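Ostora Demonstration Room
Hand-Guided Teaching Stations - Periodic Safety Inspection
Checklist and Inspector's Comments

Inspection period: November
Inspected by: Naledi Gumede
Reviewed by: Sizwe Oosthuizen
Activity: recording of manual task demonstrations using hand-held grippers; remote-control sessions on the Biltia arm
Ratings: S (satisfactory), A (attention required), N (not inspected)

Section 1. Hand-held grippers

1.1 Housing free of cracks, sharp edges and missing screws - S
1.2 Jaw pads seated, no lifting at the corners - A
Comment: The pad on the left jaw of the second tool moved slightly under thumb pressure. It held during a test grip, but the adhesive is to be renewed before the tool is next issued. Operators are reminded that a loose pad also spoils the recording, as the grip learned from it will be wrong.
1.3 Jaws open and close through full travel without sticking - S
1.4 Ventilation openings clear of dust and tape - S
1.5 Marker tags flat, clean and firmly attached - S
Comment: Tags are to be wiped with a dry cloth only. Solvent has lifted the print on earlier sets.
1.6 Finger clearance label legible - A
Comment: Worn on both tools. Replacement labels have been requested from Naidoo.
1.7 Pad wear log up to date - S
Comment: The log calls for pad replacement at 1,000 grip cycles. The first tool is approaching this figure and a spare set is held in the equipment drawer.

Section 2. Operator handling and posture

2.1 Operators have completed the induction for hand-guided teaching - S
2.2 Rest breaks taken and recorded - A
Comment: Session sheets show breaks in the morning but few after lunch. Demonstrations repeated at the same height for long periods place a load on the wrist and shoulder. Shift leads should enter the break time when it is taken and should not fill it in at the end of the day.
2.3 Long hair, lanyards and loose sleeves secured - S
2.4 Operator does not walk backwards while recording - S
Comment: Observed over six demonstrations. Operators stopped, lowered the tool and turned before moving off.
2.5 Stop phrase known to all persons in the room - S

Section 3. Room and walkways

3.1 Walking route between tables checked before each recording - S
3.2 Chairs returned under desks or moved clear of the route - A
Comment: Wheeled chairs are to be parked before recording begins. An operator watching the jaws has little attention left for the floor.
3.3 Cables and small items kept off the floor or covered - A
Comment: To be added to the opening routine. Cable covers are available from stores.
3.4 Task objects suitable for handling (no chipped ceramics, no open blades) - S
3.5 Lighting adequate and working - S
3.6 Fans placed so that cords do not cross the route - S
3.7 Persons at desks told when recording is to begin - S
Comment: A spoken notice is sufficient. Staff who do not wish to appear in recordings may ask for the session to be delayed or moved, and this must be respected.

Section 4. Remote-control sessions

4.1 Emergency stop within reach of the remote operator - S
4.2 Second person present in the arm enclosure area - S
4.3 Arm does not move when the control handle is released - S
Comment: Tested at reduced speed and again at working speed. The arm came to rest promptly on both occasions.
4.4 Delay between operator and arm checked at start of session - A
Comment: The check is being done but the result is not being written down. The Starbridge console displays the value on its opening page and it should be copied to the session sheet.
4.5 Joint covers and guards in place - N
Comment: Guards were off for scheduled maintenance. The arm was isolated and tagged after the tests at 4.3. This item is to be inspected before the arm is returned to service.

Section 5. Actions

Renew jaw pad adhesive, second tool - equipment technician, before next issue
Fit new finger clearance labels - on delivery
Add cable and chair check to opening routine - shift leads
Record afternoon breaks and start-of-session delay - all operators
Inspect guards at 4.5 - Naledi Gumede

The hand-held stations may remain in use, with the second tool withdrawn until its pad has been renewed. Remote-control work is not to resume until item 4.5 has been rated satisfactory and this sheet countersigned. 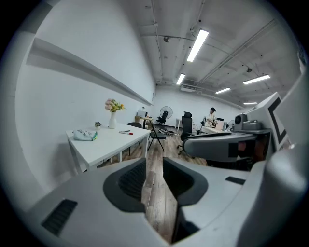 A copy of the countersigned sheet is to be kept with the session records, and the previous sheet retained until all of its actions have been closed. Questions on any rating should be directed to Sizwe Oosthuizen.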